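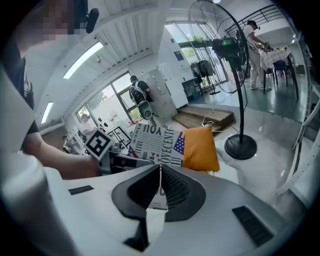 Forken Fabric Terms

A word list of printed and woven household fabrics, kept as one plain CSV file. It holds 2,302 terms in US English, from "awning stripe" to "zigzag twill." Shops spell and name the same cloth in different ways, and the list maps those names to one preferred term.

What is in the file

Each row has 4 columns: term, preferred_term, group, note. The group column covers stripes, checks, florals, lettering and newsprint, and plain weaves. The note column is blank for most rows. Where it is filled in, it gives a regional meaning or a common mix-up — "ticking" and "mattress stripe," for instance.

Where the terms come from

Most came from the printed stock lists of Bralstead, a curtain and cushion shop that closed its counter in September. The rest were typed in from Metwally sample books. Trade names were removed. Spelling was changed to American forms, so "grey ground" is listed under "gray ground."

Known problems

Cushion terms are covered well; rug terms are not. Two groups overlap, and a term such as "script floral" could sit in either. Right now it sits under lettering and newsprint. Over 100 rows still have no preferred term and repeat the original in both columns.

Using it

The file is UTF-8 with a header row. Sort order is alphabetical by term and should stay that way in pull requests. Version 2 dropped the old color column. If you still need it, use the branch named brusik.

License

CC BY 4.0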